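Tudance brings living room tidying service to Flandton

Monday, October 23, 2023

FLANDTON: Home organising firm Tudance has opened bookings for a new service for households whose living rooms have filled up with snacks, gift bags, boxes and plants. The Moriarty Visit, named after the street where the firm has its office, covers one room of the home and is carried out in a single visit lasting 2 hours.

Tudance has until now worked mainly on kitchens and wardrobes. The firm says that customers in Flandton kept asking for help with the room they sit in during the evening, where food and household goods end up on the coffee table and stay there. Many of these homes are flats with one main room, used for meals, television and guests, and there is often no spare cupboard close by.

A visit starts with the flat surfaces. Everything on the coffee table and any side table is sorted by what it is used for. Food goes together, paper goods go together, and new items still in their packaging are put to one side so the customer can say where they should live. Nothing is thrown away without the customer's agreement, and opened food is checked for its date before it is put back.

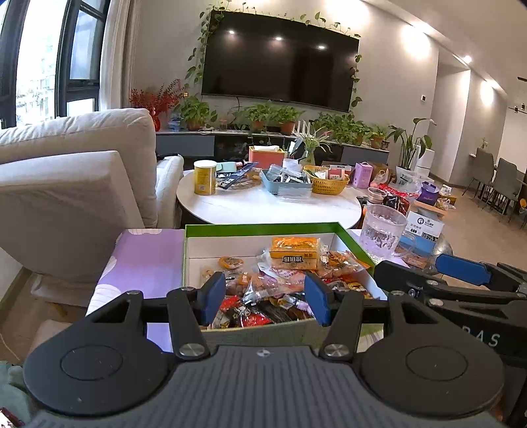 Snacks are the most common problem, and the service has a fixed way of dealing with them. Small wrapped items are gathered in one shallow, open container, where the whole family can see what there is. The container does not have to be bought. An open cardboard box does the job well, and a mix of red, orange, black and clear wrappers is easy to look through when it is all in one place. Tins and canisters with lids can stay on the coffee table if they are used every day. Small boxes are better kept in a basket, and clear packets can sit together on a tray. Drinks should have their own spot, so a glass of water is not standing among the packets when someone reaches for one.

The second part of the visit deals with plants and the area under the television. Customers often like to keep a row of pots along the top of the TV cabinet, and Tudance does not ask them to give this up. Staff will move pots so that cabinet doors and drawers can be opened, put saucers under any that need them, and tie back climbing plants where the leaves hang over a screen. Plants are not repotted as part of the service.

Customers also receive a set of labels and a printed sheet showing where each group of items has been placed. The sheet is meant for the rest of the household, including anyone who was out at the time. Storage boxes and trays from the Dastell range can be ordered during the visit, but there is no need to buy anything, and staff will use containers already in the home where they are clean and the right size.

The service was tried out in Flandton homes from March. After those visits Tudance made two changes. Gift bags and product boxes are now dealt with at the end, as customers took the longest to decide about them. The firm also added a follow-up call, made 5 days after the visit, to ask whether the new places are being used and whether anything needs to be moved.

Tudance has set aside 300 visits for the first round of bookings. Appointments are offered on weekdays and on Saturday mornings. Customers do not have to clear anything beforehand, but someone who can make decisions about the room should be at home throughout. Larger rooms, or rooms that also hold a desk or a child's play area, may need a second visit, and this will be agreed with the customer before any extra charge is made.

Bookings can be made by telephone or at the Tudance office in Moriarty Street, Flandton.

About Tudance

Tudance is a home organising firm based in Flandton. It offers sorting, storage and labelling services for kitchens, wardrobes and living rooms, and supplies the Dastell range of household storage.

ENDS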